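Keeping a Household Inventory
Notes for the second session, with Orlando Nina

Welcome back, everyone, and thank you for being so patient with the heating last time. We got as far as the idea of a list and why a person might want one, and then we ran out of evening, so these notes pick up at the point where you sit down and begin writing things down.

Start with one room, and make it a small one. I know the temptation is to begin with the living room because that's where the nice things are, but people who do that tend to give up by the second bookcase (I did, the first time, and I was being paid for it!). A hall cupboard or a single chest of drawers is plenty for a first go. Clear a table, put a cloth over it so nothing gets scratched, and bring things to it a drawer at a time. 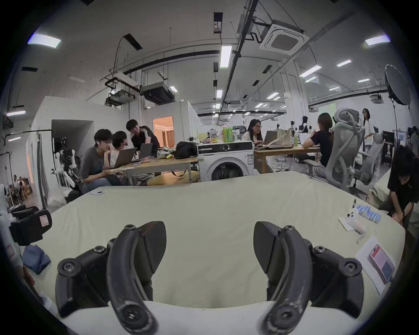

For each item write four things: what it is, where it lives, when you got it as near as you can remember, and what you'd pay to buy another one today. That last figure is the one people find hard. You're not being asked what you paid in 1987 or what your cousin would give you for it. If you have a receipt, lovely, clip it to the page. If you haven't, look up the price of something similar and write down where you looked.

Now, about small things. Pens, spare bulbs, cables, string – please don't list these one by one. Put them down as a group with a single figure, as in the Mudamberg example we went through together. That household had 924 lines when they started and nobody could find anything in it. After grouping they had a list you could read over a cup of tea.

Anything worth more than 2,000 should have a page to itself, with the maker's name, the serial number if there is one, and a note of any damage. Old damage matters just as much as new – a chip you've recorded is a chip you needn't argue over later.

For next time, please read the Allby and Tellau lists on pages 18 to 21 of the pack, and bring one finished drawer of your own. Pencil is fine.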